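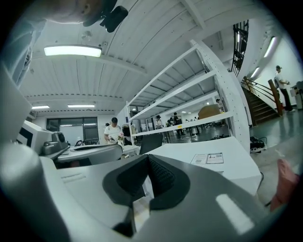
Inside the workspace, Bresport

Postcards That Get Kept: Notes for the Bresport Talk
Posted 25 June 2018 by the Cheema workshop team

These are the notes I spoke from, cleaned up a little. A few of you asked for them at the end, so I've left the stage reminders in. The slides were mostly single words and won't make sense alone.

OPENING

(Hold up the stack of cards. Wait for people to settle.)

I love postcards. I'll say that right away so you know who you're dealing with. I love them as a way for a small business to talk to people who live close by, and I think a lot of shops gave up on them too early, usually after one bad mailing that had four offers, three typefaces and a phone number in gray on gray.

Ask: who got something in the mail this week that's still in the house? Take two or three answers. Usually it's pizza, a dentist, a school thing. Ask where it is. Fridge door, key bowl, under the fruit. That's the place we're trying to get to today!

THE GIMICO MAILING

Gimico fixes and sells bikes in Istton. They came to us with a plan to send almost 2,000 cards to every address in two zip codes. The card was nice. Glossy front, lots of bikes, a coupon, a list of services, opening hours, a map, and a paragraph about how the shop got started.

We asked them to do something smaller first. They had a box of repair tickets going back years, and every ticket had a name and address on it. After we took out the doubles and the people who had moved away, there were 592 left. Of those, 285 hadn't brought in a bike since before January of the previous year.

(Pause here. Let them look at the two numbers on the slide.)

So which group gets a card first? We picked the 285. These people already know where the door is. They've handed over a bike and got it back. The card only has to remind them, and a reminder is so much easier to write than an introduction.

Read the card out loud:

"Your bike has been hanging up for a while. Bring it in before the end of the month and we'll do the brakes and chain while you get a coffee next door."

Then the address, the hours, and the phone number, big. I still like that card. I'd go get my bike right now if I got it.

The owner read it over the phone to me and said it sounded like the person at the counter. Yes! That's how you know. If it sounds like the person at the counter, stop editing.

ONE CARD, ONE JOB
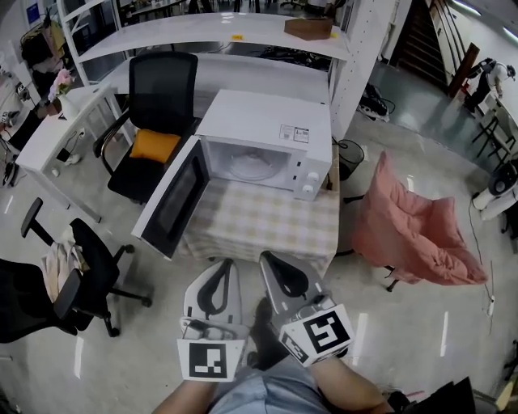
Every card should ask for one thing. Come in, or call, or bring this with you, or save this date. Pick before you write a word, and put it on a sticky note over your screen if you have to. Take the microwave on the slide, sitting on its checkered cloth: two round knobs, one above the other, and the door standing wide open so you can see right in to the turntable. You'd have a decent guess at what to do with it. I want a card to feel that way when somebody pulls it out of the mailbox with a bag of groceries on one arm.

Exercise (five minutes, in pairs). Swap the cards you brought. Look at your partner's card for as long as it takes to walk from the mailbox to the front door. Turn it over. Say what it asked you to do. If you said two things, circle both and talk about which one goes.

Reminder to self: walk the room during this. People get shy about crossing things out on a stranger's card. Bring the fat red markers, they help.

THE ADDRESS SIDE

Everyone spends their energy on the picture side and then dumps the leftovers on the back. But a mail carrier puts the card in the box any way it goes in, and half the time the address side is what shows. So write a real line there. It can be short.

Some I've kept:
"Your spring tune-up, if you want it."
"We found your kind of tomato."
"Still using the old key?" (locksmith, lovely card, heavy stock)

Leave clear space where the post office prints its marks. Ask your printer for the template before you design and save yourself a second proof. Gimico's first proof had the phone number right where the barcode goes, and we only caught it because the printer called.

PAPER AND SIZE

Go through this quickly, people always ask for more and it can eat the whole session.

Thicker stock feels better and survives the trip. Uncoated on the back, so you can write on it. I feel strongly about this one. If you can write on it, you can add a line by hand for your best customers, and a line by hand beats anything I can do on a computer. Gimico's mechanic wrote the model of the bike on some of the cards – just "for the green tourer" in blue pen – and customers brought those cards into the shop to show him.

Bigger cards cost more to mail. Start with the regular size. If you've got too much to say for the regular size, see the part on one job.

WHEN TO SEND

Think about when a person would be glad to hear from you, then back up from there. Count printing time, then mailing time, then a few days for the card to sit on the counter. For bikes that meant having cards in homes before the first warm weekends. For a furnace company it would be the end of summer. For a bakery, two weeks ahead of a holiday, and leave a little more room if you take orders by phone.

Don't mail everyone on one day if you're a small shop. Gimico has one repair stand and a small back room. We sent the cards in two batches so the bikes wouldn't all come in together. It felt slow to them. It was still the right call, and the mechanic has thanked me for it more than once.

KEEPING TRACK

You don't need software. Put a small mark on the card, a letter in the corner, a different letter for each batch. Keep a sheet of paper by the register. When somebody brings a card or mentions it, write down the letter. When somebody calls, ask "did you get our card?" and write down the answer.

Do that for a couple of months and you'll know more about your mail than most people with a big budget know about theirs. The sheet also picks up things you weren't looking for. Gimico's had notes in the margin about people who wanted kids' bikes, and that turned into the subject of the next card.

Be fair about what the sheet tells you. Some people come in because of the card and never say so. Some say "yes, the card" to be polite. Look at it next to an ordinary month and trust your gut on the rest.

QUESTIONS THAT CAME UP

Should I buy a list? Use your own first. Tickets, order forms, the guest book, the raffle box if people agreed to be contacted. A bought list is strangers, and strangers need a different card.

What about a QR code? Fine, if the page behind it is about the same thing as the card. Print the address of the page under it too. Plenty of people would rather type.

How often? As often as you have something worth a stamp. For most of the shops I work with, that's a few times a year.

Can I put my dog on it? Please put your dog on it.

TO TAKE HOME

Pull together your list this week, even if it's in a shoebox. Cross out the doubles. Find the people you haven't seen in a while and write them one sentence, the way you'd say it across the counter. Then bring it to the next session and we'll lay out cards together. I'll bring paper samples and the red markers.

Related talks and notes
- Shop Windows After Dark
- Naming a Sale Without Shouting
- What to Write on the Back of a Receipt
- Flyers, Folded and Flat
- Asking Happy Customers for a Kind Word

Get our workshop notes by email. We send a short letter when a new session is posted. Unsubscribe whenever you like.

This site uses cookies to remember your settings. By continuing to browse you agree to their use. OK | Read more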